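Search products
Enter keyword or item no.
Go

Grube Presidential Papers Microfilm Set, Item 777

Posted 5/28/20 by Shireen Mabuza

The Grube set is a reference edition of executive correspondence from the early American presidencies, supplied on 35 mm microfilm for libraries, archives and history departments. It covers letters, drafts, Cabinet memoranda and messages to Congress from the administrations of John Adams through John Quincy Adams. Incoming mail is included where the original is legible.

The edition consists of 200 reels in 4 cabinets' worth of boxed film. Each reel carries a printed label with the administration, the date range and the first and last document on the film. Targets are filmed at the start of every folder and repeated wherever the numbering in the source collection is interrupted. Enclosures follow the letter they were sent with, even when they bear an earlier date.

Film stock is silver halide on a polyester base, positive polarity. Negative polarity can be ordered for libraries that print from film. The reduction ratio is stated on the opening target of each reel. Oversize items, mainly maps and tabulated treasury returns, were filmed in overlapping sections from left to right and top to bottom. 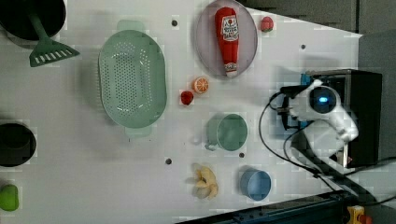 Green colander and spatula, with a red toy ketchup bottle on a plate.

A printed finding aid in two volumes is supplied with the full set. Volume 1 lists documents by date. Volume 2 is an index of correspondents, compiled by Carola Tiedemann and revised by Colm Tierney, with cross-references for variant spellings and for writers who signed by office only. Unsigned drafts are entered under the president in whose papers they were found – attribution to a secretary is given in brackets where the handwriting has been identified.

The reels fit any standard 35 mm reader with open spools. Motorized readers should be set to the slow advance for the first few feet, as the leader is longer than usual. Store film upright in the boxes provided, away from acetate film. Rubber bands and adhesive labels should not be used on the reels.

Single reels and individual administrations may be purchased separately. The index volume is not sold apart from the full set, except as a replacement to existing owners. Corrections to the first printing are collected in a loose sheet, prepared by Siu-ming Tsai, and sent on request. The next correction sheet is planned for August.

Orders ship from the Otville warehouse. Full sets travel on one pallet and require a signature at delivery. Damaged reels are replaced from the camera masters held at Uldale; quote the reel number and the label date when reporting a fault.

Related items: Predodora reel storage boxes, replacement leader, reader take-up spools.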